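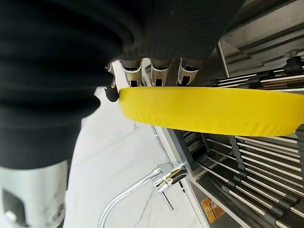 I've washed dishes in a lot of sinks, and I have opinions! When I moved into the Gillow apartments in July I had 23 plates and nowhere to put them. My neighbor Mirsad Hoxha swore by a double basin: wash in the big one, drain in the small one.
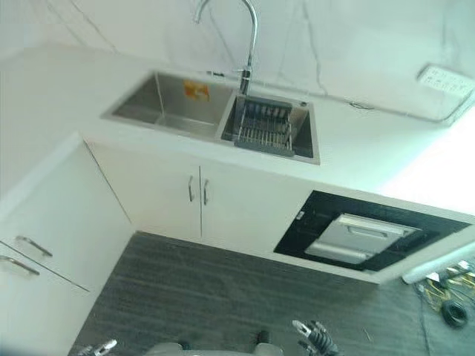 So I tried it, with a wire basket in the right-hand side, and now the counter stays clear (well, most nights). Dinner for four takes me up to 20 minutes to clean up.

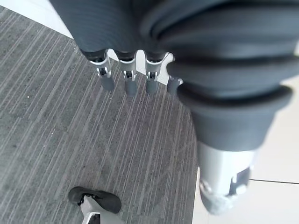

Underfoot

Carpet is another story. I'd keep it far from any sink, but I do love it on bare feet.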